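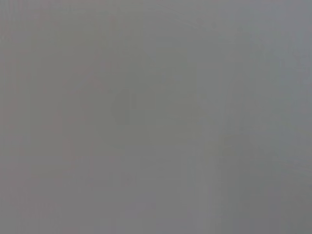

Does the side that wins the first half also win the match?

In this sample it did more often than its overall strength would suggest, and the effect was largest when the lead came from a score in the last few minutes before the interval.

4. Results

4.1 Sample and coding

The sample consists of 149 matches from the Endine regional rugby league, all played to the same rules on full-sized pitches. Matches abandoned before full time were left out, as were the two play-off rounds, which are held on neutral grounds. For every match we recorded the score at the interval, the time and type of each score, the final result and the league position of both sides on the morning of the game.

Coding was done from the official match sheets. Where a sheet and the club's own record disagreed on the time of a score, we kept the sheet. A second coder, Bereket Kassa, worked through 41 of the sheets without sight of the first set of codes. The two sets differed on 3 matches, in each case over whether a penalty had been kicked just before or just after the half-time whistle. These were settled by discussion before any analysis was run.

4.2 Leads at the interval

Sides level at the interval won or lost in line with their league positions, and we say no more about them. Among matches with a leader, the leading side usually went on to win, as expected. The question is how much of this is simply the better side being ahead. We therefore compared each result with the prediction from the Ivanov rating, which uses only earlier results and home advantage.

A lead of one score or less added little to the rating. A lead of more than one score added a good deal, and did so for weaker sides as well as strong ones. Timing also mattered. A try in the closing minutes of the first half was worth more to the final result than the same try scored early on, even when the interval score was identical. Paiva's study of the Plonarov league found the same pattern, though with a smaller gap between early and late tries.
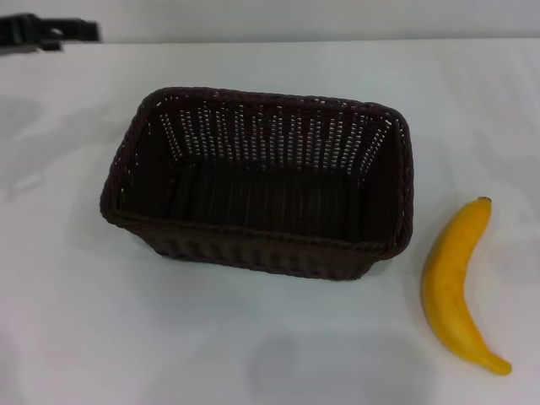

Figure 2. Basket and banana on a white tabletop.

4.3 Home and away sides

Home sides held their leads better than away sides. The difference was clearest at Kultemano, where the ground has a marked slope and the home captain nearly always chose to play uphill first. With Kultemano's home matches removed, the home effect fell but did not vanish. We cannot separate the crowd from the travel here – the clubs with the longest journeys also visit the best-attended grounds – and the match sheets give no reliable attendance figures before the season that ended in June.

4.4 Older records

Horácio Paiva made available a set of handwritten results for the league going back to 1945. They give interval scores but not the times of tries, so they can be used to check the first finding and not the second. Points values have also changed since then, and a lead of one score does not mean the same thing across the whole period. Taken with that caution, the older results agree with ours on the size of lead needed before it adds anything to the rating. They are not pooled with the main sample in any of the tests in Section 5.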